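Subject: Re: [teleop] Box folding, demo count and resets
Date: January 19, 2025

> We have 40 demos on the Niltent blank and the policy stalls
> at the second crease. Record more, or record differently?

Differently. Check where each episode starts. If the operator always lays the blank down at the same angle, the policy learns the angle. We rotate it between episodes and log the rotation in the metadata.

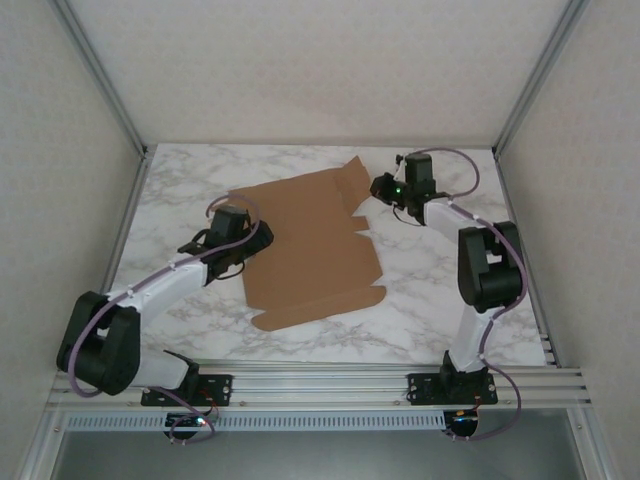
Two-arm timing is the other suspect. Our operators used to pause with one leader arm while moving the other, and the pauses went into the data as near-zero actions. Trimming them in the Bulinine export removed 17 percent of frames. The stall at the crease went away after retraining, with no new demos.

Also keep one fold order per dataset. We mixed 2 orders in July and had to split the set by hand.

I can post the trim script if there is interest.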